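Confectionner une enveloppe doublée à partir d'une feuille de papier

Mis à jour le 18 juillet 2018

Le format retenu est un carré de 188 mm de côté, plié en losange. Il convient à une carte simple. Pour une carte double, prévoir un papier plus souple à l'intérieur, faute de quoi le rabat se rouvre au séchage.

Matériel : papier extérieur, papier de doublure plus fin, plioir, règle métallique, cutter, colle en bâton ou colle vinylique diluée.

1. Repérer le sens des fibres

Courber la feuille sans la marquer, dans un sens puis dans l'autre. La direction qui résiste le moins est parallèle aux fibres. Un pli fait dans ce sens reste net; un pli perpendiculaire a tendance à craqueler, surtout sur les papiers teintés en surface. Dans le modèle en losange, les plis suivent deux directions opposées - on donne donc la priorité au rabat supérieur, le seul qui sera manipulé souvent.
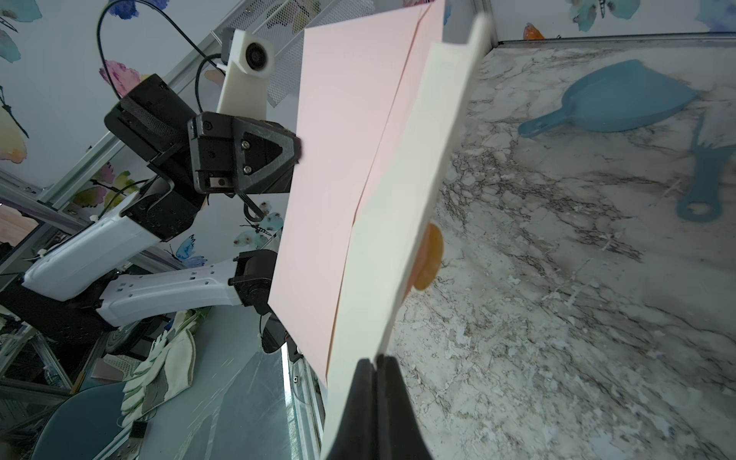 Les papiers vendus en rame portent parfois l'indication SL (sens long) ou SC (sens court). Sur une chute, seul l'essai manuel permet de trancher.

2. Tracer et rainer

Marquer le centre du carré au crayon, très légèrement. Placer la règle sur la ligne de pli et passer la pointe du plioir une première fois sans appuyer, une seconde fois plus fermement. Le rainage se fait du côté qui formera l'intérieur du pli pour un papier mince. Au-delà du grammage courant, mieux vaut rainer sur l'autre face, le bourrelet se logeant alors dans le creux.

Replier ensuite les pointes latérales, puis la pointe inférieure, qui doit les recouvrir de 20 mm. Avec un recouvrement plus faible, la colle travaille sur une surface insuffisante.
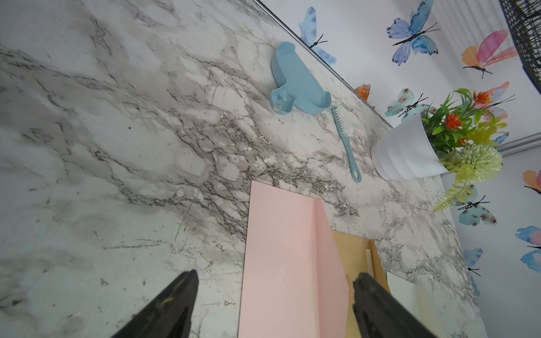 Danang Wattimena : j'ai suivi la méthode avec un vergé Clarnley et les pointes latérales se chevauchaient au centre. J'ai dû les araser de 2 mm chacune avant de coller. Est-ce que le gabarit tient compte de l'épaisseur ?

Le gabarit est tracé pour un papier mince. Avec un vergé, l'arasage est la bonne solution; le faire à la règle, sur les deux pointes à la fois.

3. Poser la doublure

Découper la doublure sur le même gabarit, puis la réduire sur les deux bords du rabat pour laisser libre la bande de fermeture. La glisser dans l'enveloppe ouverte et ne coller que la partie haute, sur une ligne étroite. Une doublure collée en plein gondole et bloque le rabat. Fermer une fois à sec, marquer le pli des deux épaisseurs ensemble, rouvrir.

4. Coller et presser

Appliquer la colle du bord vers l'extérieur, en couche mince. Intercaler une bande de papier sulfurisé et laisser sous poids - un gros livre suffit - jusqu'au lendemain.

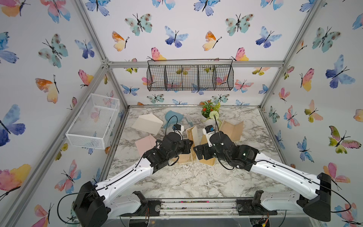
Peut-on remplacer la colle vinylique par un adhésif double face ?

Le double face convient pour la pointe inférieure, à condition de le poser à quelque distance du bord. Il est à éviter sur la doublure, qui ne peut plus être repositionnée. Pour la fermeture du rabat, garder une colle réhumidifiable ou un simple cachet.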